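Teardown set: how are you splitting demonstrations into episodes?

eetu_l
We're gathering wrist camera demonstrations for PC disassembly on the Luditach cell. 282 episodes so far, all teleoperated, all starting from the same taught pose. The question is where to cut. I've been recording one continuous run per chassis and labeling the phases afterward. Merja wants short clips, one per part. Start pose for the power supply phase:

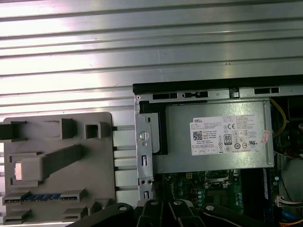 Last edited by eetu_l in August, 9:14 AM

Chassis lies next to the gray fixture on the ribbed aluminum bed. The side panel is off before recording starts, so there is no panel phase in the labels. Runs over 300 seconds get discarded at the moment. That limit came from the storage budget and I'd like to drop it.

merja.lehtinen
For the record, my argument was about failed grasps. In a continuous run, one slip on a connector means everything after it starts from a state you didn't plan. With short clips you throw away one clip. With yours you throw away the chassis.

rszulc
Disagree. The state you didn't plan is what the policy will see at run time. We trained on clean clips at Jodness and it stalled whenever a cable was lying across the part. Keep the slips, label them, and keep the recovery.

merja.lehtinen
Label them how? Two of our operators can't agree on when a grasp has failed.

rszulc
Gripper closed, part didn't move with it, operator reopens. Mark the reopen. Anything earlier is opinion.

inese_p
How many frames per phase do you end up with, Eetu? The approach is usually overrepresented and contact is a sliver.

eetu_l
Median is 1170 frames per run over nine phases, and yes, the approach takes more than half. Contact on the board is the thinnest. The fingers hide a lot at that range, so I've been asking operators to pause before closing on anything near the socket.

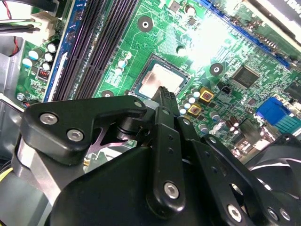 The pause gives the labeler a fixed point, and it's easy to strip later if the policy starts copying it. I haven't seen it copied yet – but I've only trained on the first half of the set.

inese_p
It will copy it. Ours hovered over every part until it timed out. Put the pause in the labeling tool and leave the motion alone.

rszulc
Same here. Also watch the glare. If the overhead light never moves, the policy can use the reflections as a position cue. Shift the lamp between chassis and log where it was.

merja.lehtinen
Agree on the lamp. Still don't agree on continuous runs.

eetu_l
OK. Next batch: continuous recording, reopen events marked, no scripted pause, lamp position in the metadata. I'll cut a second copy into clips the way Merja wants and train both on the same split. Does anyone have a script for the Celden log format that keeps timestamps when you cut? Mine resets them to zero and the joint data drifts against the video.

inese_p
Don't rewrite the timestamps. Store start and end offsets in a side file and read from the original log.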